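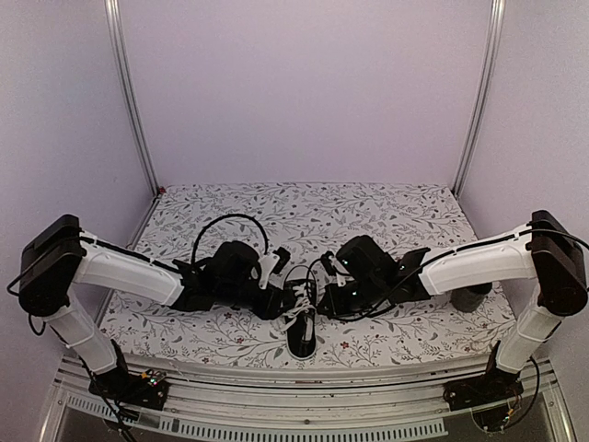

Fig. 7.1 Two arms, one lace-up sneaker. Bench cell, Stindmont student robotics club.

Chapter 7
Two Hands on One Job

What you need before starting: Chapter 5 (joint limits), Chapter 6 (reading the wrist camera), and a working bench cell. A shoe with laces. Any shoe, but one you don't need that day.

7.0 Where we are

Up to now one arm did everything. Pick the block, move the block, put it down. Fine for blocks. Now try tying a lace with one hand. Go on, try it, take two minutes before reading further. Most people end up pinning the lace with a foot or their teeth, and the arm has neither.

So, two arms. This chapter is the first where both run at the same time and where both can reach the same spot, which means they can also hit each other. Read 7.2 before powering the second arm. Teams skip it every year and then we order parts.

The Stindmont club picked laces as its term project back in 2016 and got nowhere with it. The gripper pads were too slick and the program ran one arm, then the other, taking turns. The Riseto team had another go later, with both arms under one clock. Their version is the one we follow here, with changes.

7.1 The cell

Look at Fig. 7.1 again. The arms stand at the front corners, one left, one right, and reach in over the table. The shoe sits in the middle, toe toward the front rail. Each arm has a camera on it, up above the gripper, so each side gets its own close view of the laces.

Notice how little room there is between the two grippers. About a shoe. That gap is the whole chapter, really.

Some words we'll use from now on:

Near side, far side. From the front rail. Toe is near, heel is far.
Left arm, right arm. As seen from the front rail also. Not from the shoe's point of view! Label the bases with tape if your team mixes them up.
Shared zone. The part of the table both grippers can get to.
Holder and mover. In any one step, one arm holds and the other moves. They swap, often.

On the table cover: the Stindmont cell has a floral print, white background with branches and dark red flowers. Students ask if it has to be plain. No. A program that only works on plain gray is going to have a bad time at the competition, where you don't get to choose the cover. Train on whatever you have, then change it and train again.

7.2 Before you power the second arm

Do these in order.

Park both arms outside the shared zone.
Check cables on each arm by hand, with power off. Bend the wrist through its full range and watch the loop at the top. If it goes tight anywhere, give it slack now.
Set the speed cap to 26 percent. Both arms. Not one.
Run the handshake program from the Trundonik kit, file 1013. It moves each arm a little in turn and stops. If the wrong arm moves, your ports are swapped, go back to Chapter 4.
One person on the stop button, hand on it, doing nothing else. No typing and no phone.

If the arms touch, stop, power down, back them off by hand. Don't try to drive them apart from the keyboard. You will guess the sign wrong.

7.3 First task: hold still

Boring one first. Left arm is the holder. It closes on the left side of the shoe, low, below the laces, and stays there. The right arm comes in from its side, opens, closes on nothing, goes out again. Repeat until the shoe stays put every time.

What goes wrong here: the holder squeezes too hard and the shoe tips. Or it holds too high and sits on top of the laces, so there's nothing left to grab. Or the shoe slides toward the toe, a bit more each run, and by the last run the mover is reaching for the wrong eyelet. Write down which one you got. You'll need the notes in 7.5.

The Fankhauser pads in the parts box grip better than bare fingers, but they add thickness. If you fit them, redo the gripper zero first. Easy to forget, and the close comand will stall if you do.

7.4 What this chapter covers

Sections 7.5 to 7.8 go from holding to pulling one lace straight, then crossing two laces, then the first half of a knot. The bow is Chapter 8. Don't jump ahead to it, the bow needs the swap from 7.7 and the swap takes most teams longer then they plan for.

Lab notebooks: one page per session, both arms on the same page, with the speed cap written at the top. Sketch where the lace ends are lying before each run. Loose laces never land the same way twice, and when a run fails the sketch is the first thing your lab partner will ask for.

Revised 29/08/2020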